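Podel open day: the rules on the wall and the bench below them

I went to the Podel workshop with one question: who decides when the arm is allowed near an open computer? The handout answers it with 10 house rules. I had read eight of them before, in other people's handouts.

Rule 4 says every cable near the tool must be tied back or listed on the job sheet. Fine words. Then I looked into the tower they were stripping, with its blue SATA cable looped across the case just by the gripper, and asked to see the sheet. It was "being updated."
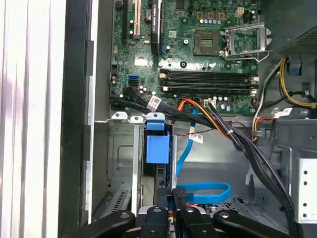 Fixtures and parts

Rule 6 made more sense to me. Each part gets a set place in a tray, and the tray drawing carries a revision number. Our guide from Vernari said the cell had logged 2,565 picks since October. I asked how many had needed a hand, and got a figure for the last 257 only.
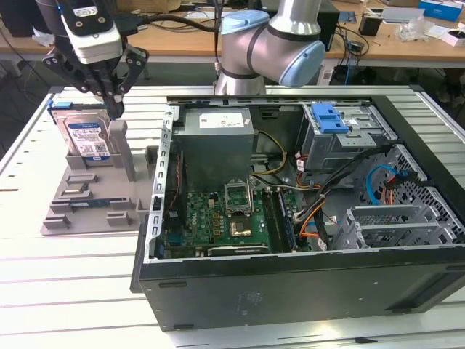
Gripper over the upright hard drive in its gray tray, with the open tower beside it.

Nor could I find a rule for stopping the job when a part sits badly. Pelkonen's checklist, which the Wustow shop uses, puts that on page one. I left my copy at the desk.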